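White shelves and ribbed glass: how I keep them clean

Begin from the top board and go down, so the dust falls only on shelves you will clean later. For white boards I use a damp cloth and two drops of dish soap.

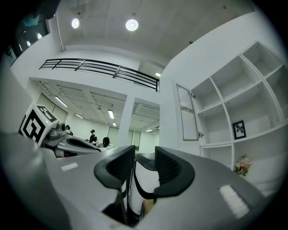
Rinse the cloth often. Ribbed glass needs a soft brush, always moved along the grooves.

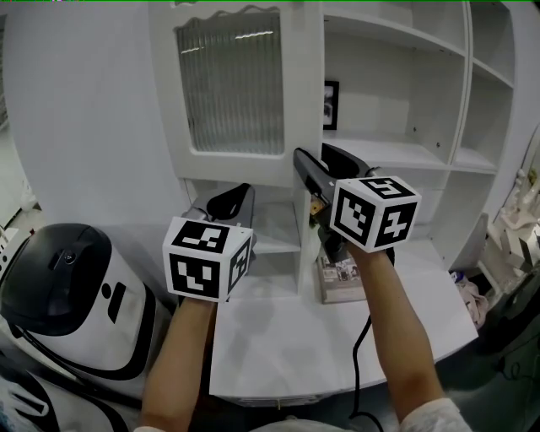
Before wiping a cubby, take out any picture frame and dust it separately.

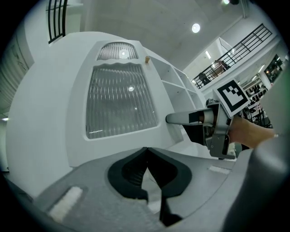

Ngaio Baxter writes that an old toothbrush is better for the grooves, and that she does hers every July.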